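Packing and Returns Assistants — Clokton

Part-time and full-time, day and evening shifts

Otura buys, checks and resells used mobile phones and the leads, chargers and cases that go with them. We are taking on assistants for our returns room in Clokton, starting in May. Last year the room handled more than 2000 parcels a month and we need extra hands before the summer.

What the job involves

You will work at a bench, opening returned parcels and matching each phone to its order. You check that the phone charges, note any marks on the case, coil the lead and put both in a tray with the right label. Trays then go to the grading desk or back to the shelves. Most of the day is spent on your feet, though there are stools at every bench.

Some orders are packed for our trade customers, Grolleck and Vukčević, who have their own box sizes and labels. You will be shown both in your first week.

What we are looking for

You do not need to have worked with phones before. We would like you to:

be careful with small parts and thin cables
read and copy long serial numbers without mistakes
keep a bench tidy when it is busy
lift boxes of up to 12 kg
turn up on time for a 7 am or 2 pm start

Experience in a stockroom or shop is useful. You must have the right to work in the UK.

Hours and pay

Full-time is 37.5 hours a week and part-time is 20. Pay is by the hour and is the same for both, with a higher rate after 6 pm. You get 28 days' paid holiday including bank holidays (pro rata for part-time), a locker and free parking. The 61 bus stops outside the gate.

How to apply

Send a CV and a short note saying which shift you would prefer. Quote reference 342 on both. If we invite you in, expect a twenty-minute talk and a short bench test — you will be given a phone and a charging cable and asked to check, label and pack them. We reply to everyone, usually within two weeks.
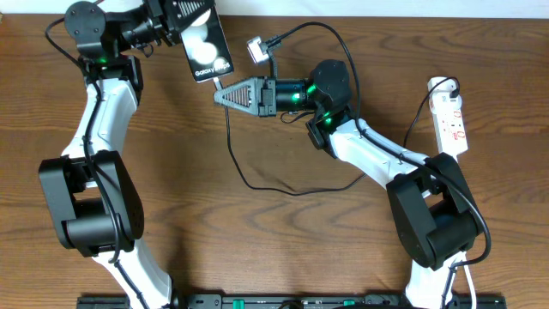 Other vacancies at Otura

Grading desk, evenings (reference 577)
Van driver, Clokton and nearby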